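Girkia Oil Bars, set of 34
Reviewed by Yolanda Urrego
Feb 27, 2020

Girkia's oil bars are solid sticks of pigment, linseed oil and wax, sold for drawing and painting without a brush. I bought the full set in December and have since used it on primed linen, on gessoed board and on 300 gsm cotton paper sized with rabbit-skin glue.

The bars are firmer than the Plutley equivalents I used before. A skin forms over the tip within a day and has to be pared off with a blade before each session. Allow for the loss: on the smaller bars it adds up to a noticeable share of the pigment. Under the skin the paint is smooth and free of grit, apart from the cerulean, which dragged on all three supports.

Coverage varies by colour. The earths are strong and opaque. The two violets are weak and need a second pass, which tends to lift the first unless it has been left for several days. Titanium white is the best bar in the box and can be bought singly.

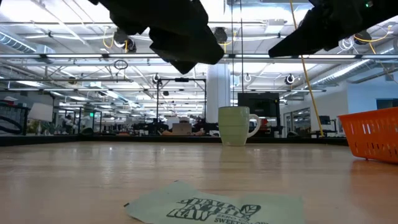

Drying times were measured on board in an unheated studio. Burnt umber was touch dry in two days, most of the reds in five, and the cadmium yellow hue took 9. Thick ridges stayed soft underneath for much longer. I would not varnish anything heavy inside a year.

Blending with the finger works for flat areas — wear gloves — but edges are better handled with a short bristle brush and a little solvent. Used over a Gautam acrylic ground, the bars gripped well and showed no sinking. Over the same maker's gloss medium they slid.

Labelling is adequate. Each wrapper gives the pigment code and a lightfastness rating, though the wrapper is torn away as the bar shortens, so note the codes beforehand. The tray is thin card and split at one corner.

At 75 pounds the set costs more than Grullar's and contains fewer duplicates. Painters who work mainly in earths should buy single bars.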